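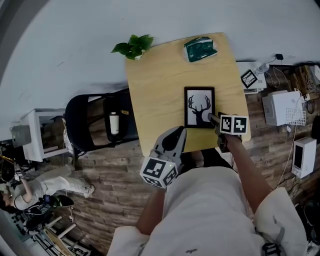 At the table, a black picture frame within reach.

The Second Version of "Prultik"

The 18 minutes that separate the two cuts of "Prultik" are not spread evenly. Sixteen of them come out of the middle hour, between the ferry crossing and the sale of the house. The other 2 are the closing titles, which in the festival version ran over a locked shot of the harbor and now run over black.

Director Vangelis Drakos finished the longer cut in May and screened it once, for an audience of 326. The shorter one was assembled by his editor, Itzel Montes, from the same material, and it is the one now in theaters. No new footage was shot. Montes replaced four takes, moved the phone call ahead of the dinner, and dropped a subplot concerning the brother's debts.

Moving the call has the largest effect. In the long cut, the viewer sits through dinner without knowing the buyer has withdrawn, and the scene plays as a family quarrel. In the release cut the daughter (Tonantzin Galindo) already knows, and her silence at the table reads as a decision. Galindo's performance is the same take in both.

"I cut it for what she does with her hands," Montes said. "The dialogue is mostly there to time it."

The sound was rebuilt as well. Joonas Peltonen mixed both versions and kept the dialogue tracks unchanged, but the wind that runs under most of the first act has been lowered and, in the kitchen, removed. The result is drier and easier to follow. It also makes the cuts more noticeable, particularly in the two long conversations on the stairs.

Some things were lost. The brother now leaves the film without a clear motive, and a line about the money in the second hour refers to a scene that no longer exists. Drakos left the line in because the actor's back is turned during the replacement take and the continuity did not match.

The distributor, Godano, plans a disc with both cuts in a pressing of 2,000 copies. Viewers with access to only one should see the release version. The longer cut is worth the time mainly for the ferry crossing, which runs without dialogue and was reduced by half.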